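Suchbegriff eingeben Suche

Über uns

Wovetti plant und beschafft Automatisierungstechnik für kleine Labore, Berufsschulen und Werkstätten. Das Büro besteht seit 6 Jahren und verkauft selbst keine Geräte. Abgerechnet wird nach Aufwand oder als Festpreis je Planungsphase. Provisionen von Herstellern nehmen wir nicht an.

Die technische Leitung liegt bei Wen-hsiung Chu. Valentyna Stasiv verantwortet Kostenpläne und Ausschreibungen, Olesia Kuzmenko die Zellenauslegung und die Simulation. Anfragen von Schulen bearbeitet Melaniia Maksymiv.

Arbeitsweise

Ein Projekt beginnt mit der Aufnahme des Bestands: Grundfläche, Anschlusswerte, Deckenhöhe, vorhandene Tische, Zugangswege. Daraus entsteht ein Lastenheft von höchstens 30 Seiten. Die Budgetplanung trennt Anschaffung, Inbetriebnahme und laufende Kosten – Greiferfinger, Ersatzkabel und Schulungstage stehen als eigene Positionen im Plan und werden nicht unter Sonstiges geführt.

Angebote werden in einer einheitlichen Matrix verglichen. Zahlungsziele von 30 Tagen sind Standard; Abweichungen werden im Vergleich ausgewiesen. Bisher liegen 161 abgeschlossene Kostenpläne im Archiv und dienen als Grundlage für Schätzwerte. Für das Projekt Purkorton wurde die Beschaffung auf zwei Haushaltsjahre verteilt, zuerst Tisch und Gestell, danach Arme und Greifer.

Simulation vor der Bestellung 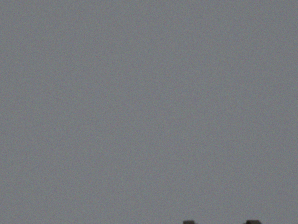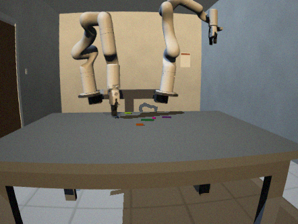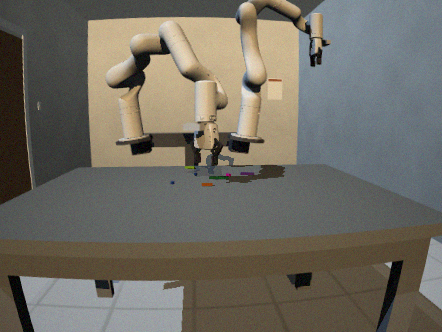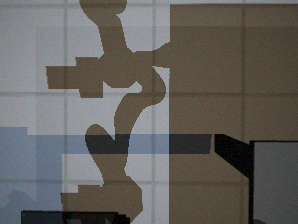 Eine Bestellung geben wir erst frei, wenn die Zelle im Modell geprüft ist. Kollisionen und zu knapp gewählte Reichweiten lassen sich dort mit wenigen Arbeitsstunden beheben, nach der Lieferung kosten sie Umbauten und Nachträge. Bei zwei Armen an einem gemeinsamen Gestell, wie im zweiten und dritten Bild, wird zusätzlich der Raum nach oben betrachtet: Der linke Greifer reicht bis knapp über die Tischplatte, der rechte hängt hoch über der rechten Tischhälfte. Die Höhe der Ellbogen geht deshalb in die Raumprüfung ein, ebenso die Lage der Kabelführung. Das Ergebnis wird als Prüfprotokoll an das Lastenheft angehängt und ist Bestandteil der Ausschreibung.

Planungsanfragen für das folgende Haushaltsjahr sollten bis Januar vorliegen. Benötigt werden ein Grundriss, der Kostenrahmen und eine kurze Beschreibung der Aufgabe.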